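Well water in winter: when to test, and what the letter from the laboratory means

Many of you who bought houses on the upper side of Stukadel in the last years have your own well, and for most it is the first well you have had. In November we received a number of letters with the same questions. Is the water safe? Why does it smell in some weeks and not in others? Must I test it if it tastes good? I have had a dug well for a long time and then a drilled one, and I have made most of the mistakes, so I was asked to write something for this issue.

First, the taste. Water from a well can taste very good and still contain bacteria that you do not want to give to a small child. It can also taste like an old nail and be harmless. Iron gives a metal taste and brown marks in the toilet and the washing machine. Manganese makes black marks, and sometimes small black flakes in the kettle. These are mostly a trouble for your clothes and your pipes, but if the manganese is high you should not use the water for baby food before you have asked for advice. The bacteria you cannot see, smell or taste.

Then the smell. If the whole house smells of eggs when you turn on the hot tap, try the cold tap alone. When only the hot water smells, the problem is very often in the water heater and not in the well. I paid a man to look down my well before I learned this. If both taps smell, it comes from below, and then a test is a good idea.

Dug wells and drilled wells are different animals. A dug well takes its water from near the surface, and what happens on the field happens in the well a short time later. After heavy rain, or when snow melts quickly on frozen ground, the water runs along the surface and looks for a way in. A drilled well takes its water from deeper down, but it is only as good as its top. If the casing ends below the ground, or if the seal around it is broken, the surface water goes down along the pipe and you have the same problem as your neighbour with the dug well, only more expensive.

So please go out and look at the top of your well before the snow covers it. The cover should be whole and it should lie tight. A mouse needs very little space. The ground should fall away from the well to all sides, so that no water stands around it. If you keep a compost heap, a dog run or a salt box near the well, move it downhill. Road salt is a bigger matter here than people think. Agnes Solberg, whose house stands just below the bend at Drostico, had a salty taste in her coffee for two winters before she connected it with the gritting of the hill. She has now a ditch between the road and the well, and the taste is much weaker, but it took a long time to go.

When should you test? My advice is once a year for bacteria, and every third year the larger test with metals, hardness, nitrate and the rest. Do not always choose the same season. If you test every summer in dry weather, you will get a nice letter every year and learn little. The worst water comes after rain or in the thaw, and it is the worst water you want to know about. Test also after you have had work done on the pump, if there is a baby on the way, or if several people in the house have had a bad stomach and you cannot find another cause.

The laboratory most of us here use is Midovus, which has an office in the old dairy. The full test costs 1595 kroner this winter, with the bottles included. You collect the bottles at the counter and you bring them back yourself. You can send them by post too, but I do not recommend it, for the bacteria sample should be with them the same day and it must be cold on the way.

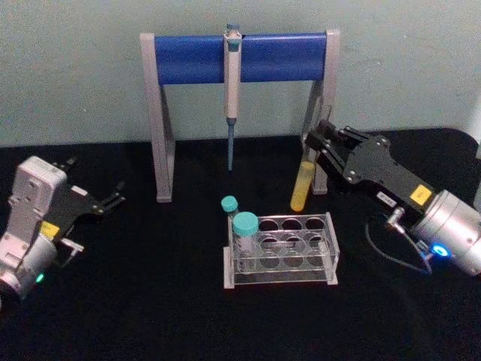

A pipette hanging on its stand, with a capped tube in the rack in front.

How you take the sample is more important than many believe. A large part of the bad results are not from bad wells. They come from a dirty tap, or from a finger inside the cap. Use the cold tap in the kitchen. Unscrew the little sieve at the end, if there is one, and look at it - you will probably want to buy a new one. Wash your hands. Wipe the tap with spirit and let the water run until it is properly cold and the temperature does not change any more. Open the bottle at the last moment, hold the cap in your hand with the inside down, and do not lay it on the worktop. Fill to the mark. In the bacteria bottle there may be a little powder or a tablet, and it should stay there, so do not rinse the bottle first. Close it, write the time on the label, and put it in a cool bag with an ice pack.

If you have a filter or a UV lamp, you must decide what you want to know. A sample from the kitchen tap tells you what you drink. A sample from before the filter tells you what the well gives. With a new house I would pay for both the first time. Write clearly on each bottle which one it is. Eilif Haugland mixed his two bottles one year and got the letter that his well was excellent and his filter made it worse.

The letter, when it comes, has a column with your result, a column with the limit, and often a third with remarks. Do not be frightened by the many lines. Look first at E. coli and at intestinal enterococci. These should be zero. If they are not, boil the water for drinking and for brushing teeth, and take a new sample as soon as you can. The line called coliform bacteria is more difficult. A low number there, with the two others at zero, may come from soil and leaves. It says that something from the surface finds its way in. It is a reason to look at the cover again, and to test once more after the next rain.

The pH tells you if the water is sour. Sour water eats copper, and then you get blue-green marks under the tap. If you see these marks, let the water run for a little in the morning before you fill the kettle. Hardness is a question for your coffee machine and your soap. It does no harm to you. Colour and turbidity can change a lot from season to season in a dug well, but if clear water becomes cloudy from one day to the next, you should find out why.

For nitrate the limit is there mainly for babies who get bottle milk. If your result is near the limit and you have a baby in the house, use other water for the milk and ask the health office. Boiling does not help here. It takes away water and leaves the nitrate, so it becomes a little stronger.

Some words on chlorine. I have heard from several that they pour a bottle of household bleach down the well every spring "for safety". Please do not do this without a reason. It can be right to disinfect a well after a repair or a flood, but there is a correct amount for the volume of water, the pipes must be flushed after, and it must not go into the septic tank in large quantities. Scented bleach should never be used. If the bacteria come in through a hole in the cover, they will come again next month, chlorine or no chlorine. Repair the hole first.

Those who live on the Yatsenko road and share a well between 3 houses should agree on paper who orders the test, and who pays. I know of one shared well which was not tested for nine years, as each family believed that another one did it. Keep the letters in one folder, with the oldest at the back, and let the folder follow the house when it is sold.

Bottles for the tests before the holiday must be back at the Midovus counter by 12/14/24. After this they take no bacteria samples until the new year, but you can still collect empty bottles. The counter closes for lunch, and the bell is on the left side of the door.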